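他把三百张食谱卡片都留着：和 Ognjen Vidmar 聊一本家庭菜谱

我第一次听说 Ognjen Vidmar，是因为一道酸菜卷。八月份朋友聚餐，有人端来一大锅，我连吃了四个，厚着脸皮去要方子，对方甩给我一张手机照片，拍的是一张发黄的卡片，字歪歪扭扭，最后一行写着“煮到邻居来敲门为止”。我当时就笑出声了，心想这人我一定得认识一下！
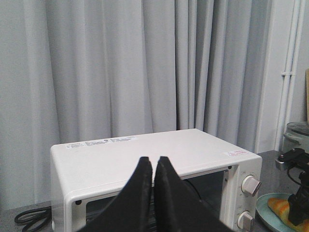 后来辗转要到了他的联系方式，写了封邮件，他当天就回了，说欢迎来家里坐，但是有个条件：得空着肚子来。于是我就真的没吃早饭，坐了一个多小时的车去了 Wernville。

Ognjen 今年六十九岁，退休前在一家叫 Delić 的印刷厂排了大半辈子的版。他来开门的时候围裙还没解，手上全是面粉，跟我碰了碰胳膊肘就算握过手了。屋里一股炒洋葱的味道，我肚子很不争气地叫了一声，他特别满意。

我们要聊的是他正在整理的一本菜谱，里面的内容全部来自他母亲留下的卡片，一共三百张，装在两个饼干铁盒里。

“我妈不是什么大厨，”他说，“她在纺织厂食堂干了八年，后来就只给家里人做饭。但她有个习惯，吃到好吃的，一定要问人家怎么做，回家就写下来。所以你看这些卡片，真正她自己发明的没几张，大部分是别人的。邻居的，同事的，火车上坐对面那个人的。”

我说火车上也问啊？

“问啊！有一张是核桃卷，上面写着‘戴绿帽子的太太，去海边的车上’。我妈连人家叫什么都不知道，可是那个核桃卷我们家吃了几十年。”（写到这里我得插一句，“绿帽子”在中文里有别的意思，我当场笑得不行，解释给他听，他也笑了半天，说那这张卡片的标题翻译的时候要小心了。）

他把卡片一张一张摊在桌上给我看。有的用钢笔，有的用铅笔，还有几张写在药盒的背面。我最喜欢看的是那些污渍，油点子多的那几张，一看就知道是常做的。Ognjen 说他一开始还想着扫描的时候把污渍修掉，毕竟干了那么多年印刷，看见脏版就手痒。

“我修了九张，修得干干净净，拿给我外甥看。他看完说，舅舅，这像是从超市买来的。我气了一个晚上，第二天把那九张全部重扫了。”

他的外甥叫 Gorazd Georgiou，是这本书的半个编辑，负责把那些模模糊糊的用量变成能照着做的数字。这可真不是个轻松的活儿。老太太的卡片上写的都是“一杯”“够用的油”“鸡蛋，看家里有几个”。我问那“一杯”到底是多大一杯，Ognjen 站起来翻橱柜，拿出一个磕了口的搪瓷杯子。

“就这个。你要是用别的杯子，做出来就不对。Gorazd 拿去量过，比现在的量杯小一圈。我们之前试的蛋糕全都塌了，就是这个缘故。”

他们试做的过程听起来比菜谱本身还热闹。每道菜至少做两遍，第一遍严格照卡片来，第二遍再调整。有一道李子面团子做了八遍才成，做到第五遍的时候 Gorazd 的太太宣布家里一年之内不许再出现李子。我问最后问题出在哪儿，他叹了口气说，土豆。

“我妈那时候用的土豆，放了一冬天，水分少。现在买回来的土豆太新鲜了，一煮就烂，面团怎么也揉不起来。后来我们把土豆煮好，摊开晾一个晚上，再揉，一下子就对了。这种事情她不会写在卡片上，她哪里想得到土豆会变呢。”

我特别喜欢这段话，回家以后还翻来覆去地想。我外婆包粽子也是这样，问她糯米泡多久，她说“泡到差不多”，我那时候嫌她说不清楚，现在想问也没处问了。我把这事跟 Ognjen 讲了，他没说什么，起身去给我盛了一碗豆子汤。

汤是真的好喝啊！里面有熏肉，有月桂叶，还有一点点醋。他说醋要关火以后再放，又说这个方子是他母亲从一个叫 Boris Vlachou 的老同事那里问来的，卡片背面还记着一笔账：欠 Boris 两罐腌辣椒。

“还了没有？”我问。

“不知道啊！所以去年我找到了他儿子，给人家送了两罐过去。他儿子完全摸不着头脑，不过辣椒收下了，还打电话来问我怎么腌的。”

说到这里他特别得意，我也觉得这是整个下午最好的一个故事。

书的名字还没定。Gorazd 想叫《够用的油》，Ognjen 嫌太滑稽，他自己想用母亲的名字，可是又觉得老太太要是知道了，准得骂他。出版方面，一家叫 Custela 的小书社已经答应印第一批，排版由 Ognjen 自己来做。他给我看了几页样张，左边是卡片原样，右边是整理过的做法，中间留了很宽的空白。

“留给人家写字的，”他说，“买菜谱的人不在上面写字，我是不信的。我妈的方子到了你手里，你觉得盐多了，你就写盐多了。写错了也没关系。”

我问他有没有哪一张是不打算放进书里的。他想了一会儿，从铁盒最底下抽出一张，没递给我，只让我远远看了一眼。他说那是他父亲生病以后，母亲给他做的米粥，几乎什么都不放，写得却特别细，几点钟下米，几点钟搅一次，全记着。

“这个不好吃，”他说，“没必要让别人做。”

然后他就把卡片收回去了，问我要不要再来一碗汤。我当然要了。

临走他塞给我一袋核桃卷，还有一张手抄的卡片，是我惦记了好久的那道酸菜卷。我在回程的车上把核桃卷吃掉了一半（本来是要带回家分给大家的，对不起）。坐在对面的一位女士看了我好几眼，终于开口问这是哪里买的，我说是别人自己烤的。她问怎么做，我就把 Ognjen 教我的从头到尾讲了一遍，她拿出手机，一条一条地记，还追问我核桃要不要先烤。

这个我真不知道，下车以后我赶紧给 Ognjen 发了消息。他回得很快：要烤，烤到厨房里香了就行。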